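机械臂抓锅盖：软件这边的一些小窍门

这一页写给在工作台上练厨房动作的人：拿锅盖、放锅盖、把锅里的东西取出来。硬件的书已经很多，我只写软件，就是控制、感知、规划，还有几个小工具。中文不是我的母语，句子可能有点硬，请多包涵。步骤我都自己试过，没有试过的我会写明。

我们用的规划程序叫Lukmont，标定工具叫Tammont，记录和回放用Vevton。您用别的软件也没有关系，菜单的名字不一样，道理差不多。

一、先把台面变成坐标

台面铺牛皮纸，用深色胶带贴成格子。很多人以为格子是给人看的，其实程序也很需要它。我在Tammont里给每个格子一个名字，从靠近机座的角开始，A1、A2这样排下去。以后任务文件里不写毫米，只写“锅在B3，锅盖在B2”。改任务的时候，改两个字母就够了。

贴胶带时请注意：胶带的边要直，但不需要完全等宽。程序应当读取每一条线实际的位置，不要在代码里写死一个格子宽度。我第一次就写死了，结果越远的格子偏得越多，最后一格偏了16毫米，手指刚好压在胶带上。

纸用久了会起皱，皱的地方在深度图里是一条小山脊。有两种办法。第一种是换纸，第二种是在台面平面拟合的时候，把高度阈值放宽一点。我喜欢先放宽，等到物体分割开始出错再换纸。换纸之后一定要重新标定，即使胶带看起来贴在同样的地方。

二、玻璃锅盖怎么让程序看见

透明的玻璃是感知里最麻烦的东西。深度相机会穿过去，看到下面的纸，于是程序认为那里是平的，规划器就很高兴地从锅盖中间走过去。

我的办法是不找玻璃，只找盖子上的钮。钮有颜色，不透明，形状也简单。程序先在彩色图里找到钮，再用钮的中心放一个圆盘形的虚拟障碍物，半径按锅盖的实际尺寸填写，外面再加一圈余量。这个圆盘在场景里一直存在，直到手爪确认已经抓住钮，才把它从“障碍物”改成“手里的物体”。

顺序不能反。如果先改状态再合手爪，而抓取又失败了，场景里就没有锅盖了，下一条路径会出问题。我把这两步写在同一个函数里，中间检查手爪的开度：开度等于零，说明什么也没有夹到，退回去；开度在钮的直径附近，继续。

还有一点：锅盖平放在纸上的时候，钮的高度和盖在锅上的时候不同。请不要用同一个抓取高度。我在物体文件里写两个姿态，一个叫“在台面”，一个叫“在锅上”，程序根据钮的测量高度自己选择。如果测到的高度在两个中间，就停下来问人。

三、手柄的方向

单柄小锅有方向，这个方向对规划很重要。手柄像一根伸出来的棍子，从上面下来的手腕容易碰到它。我在任务文件里加一个角度，表示手柄朝哪里，然后让规划器从手柄的对面进来。

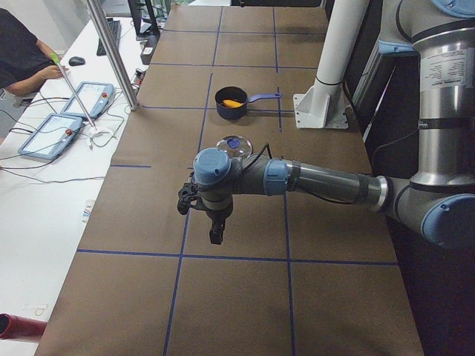 手爪停在格子上方。锅盖在手腕后面，带蓝柄的小锅更远一些，锅里有橙色的东西。

手柄的角度可以让程序自己测。在分割出来的锅的点云里，离锅中心最远的那一群点，多半就是手柄。用这群点的中心和锅的中心连一条线，角度就有了。锅身反光严重的时候这个方法会跳，我取连续几次结果的中位数，不取平均数。平均数在正负一百八十度附近会给出完全相反的方向，这个错误我找了一个下午。

四、台边的柱子也要写进场景

台面旁边如果有立柱、支架或者金属框，请全部写进碰撞模型。人的眼睛习惯了它们，就不再注意，程序则从来没有看见过。白色的柱子在白墙前面，相机也常常看不清楚。

我用量尺测量位置，然后在Lukmont里放一个长方体，比真的柱子每边大30毫米。底座要另外放一个，因为底座比柱身宽，手臂走低的时候，先碰到的是底座。柱子如果比相机的画面高，模型的高度也要画到手臂能够到的最高处，不要画到画面的上边就结束。

手腕上面的线也是一样。线会弯，会鼓出来，标准的机械臂模型里没有它。我在手腕连杆上加了一个小球体代表线的弧，动作变得稍微保守，但是不再担心它挂住东西。另外把最后一个关节的范围限制得小一些，免得规划器选择转一大圈的解，把线绕在手腕上。

五、等待位置

每次抓取之前和之后，手臂要回到一个等待位置。选这个位置时我考虑两件事：手爪在空的格子上方，下面没有东西；手臂不挡住相机看锅和锅盖。第二点常常做不到，前臂总会遮住一点。那么就准备两个等待位置，一个用来“看”，一个用来“等人”。程序在“看”的位置拍完图，再走到工作的位置。

如果物体有一半被手腕挡住，不要让程序去猜另一半。我设了一个可见比例，低于80%就移动手臂再拍一次。多花一点时间，但是半个锅盖的圆心常常是错的。

六、速度和两个示教器

第一次运行新的路径，我用很低的速度，手放在急停按钮附近。路径没有问题了，再一级一级地加。速度写在一个单独的配置文件里，不写在动作函数里面，这样不会有一个动作忘记改。

桌上如果有两个示教器，请在软件界面里显示现在哪一个有控制权，字要大。两个外形一样的示教器放在一起，很容易拿错。我在程序启动的时候还加了一个对话框，要求操作的人确认编号。有同事觉得烦，但是我保留了它。急停不受这个影响，两个红按钮在我们这里都接在同一个安全回路上，您那里请自己查清楚，不要相信我的一句话。

示教器的线也请整理好，不要让它们从桌子一直拖到台面上。线进入相机的画面以后，分割程序有时把它当成一个细长的物体，我见过程序很认真地给一根线计算抓取点。

七、记录和回放

每一次运行，Vevton保存关节角、手爪开度、相机图像和任务文件的版本。任务文件的版本最容易忘记。没有它，三个星期以后您看着一条失败的记录，不知道锅那时候应该在B3还是C3。

我给失败起固定的名字：“没看见”“看错位置”“路径碰撞”“夹空”“滑落”。只有这五个，写在下拉菜单里，不让人自由填写。以前自由填写的时候，同一种失败有很多种写法，搜索不出来。

回放时，请把规划出来的路径和实际走的路径画在同一张图里。两条线分开的地方常常在手腕附近，通常是负载参数没有更新。拿着锅盖和空着手，负载不一样，抓住以后要切换，放下以后要切回来。这个我放进了和第二节一样的那个函数。

八、几件小事

相机的自动曝光请关掉。人走过桌边，曝光会变，锅盖钮的颜色也跟着变，颜色阈值就失效了。

黑色的锅里面几乎没有深度数据。要找锅里的东西，先用颜色，再用锅底的已知高度算位置。颜色鲜明的东西比较容易，深色的就困难，我还没有好的办法。

任务文件用纯文本保存，每个物体一行。格式越简单，越容易在出错的时候用眼睛看出来。

十二月我打算补写一节，讲怎样把锅盖盖回锅上而不碰歪锅，现在试得还不够多。

读者留言

老实的螺丝：中位数那一段救了我，我的手柄角度也会突然转半圈，一直以为是相机的问题。请问锅盖圆盘的余量您给多少？

作者回复：我给32毫米，对我们的手爪够用。手爪宽的话请再加一点。

白菜汤：我们用Pruvost的规划器，它不能在运行中把障碍物改成手里的物体，只能先删除再添加。这样安全吗？

作者回复：可以，但是删除和添加之间不要让手臂动。我会在中间锁住运动指令，添加成功以后才解锁。

北窗：格子命名的办法很好用。我们贴的是浅色胶带，在牛皮纸上程序老是找不到线，换成深蓝的以后好多了。

小火慢炖：第八节说黑锅里没有深度数据，我在锅底垫了一张哑光的白纸圆片，深度就有了。不过任务里要取小东西的话，纸有时会跟着一起被夹起来。

作者回复：谢谢，这个我没有试过，想试一试。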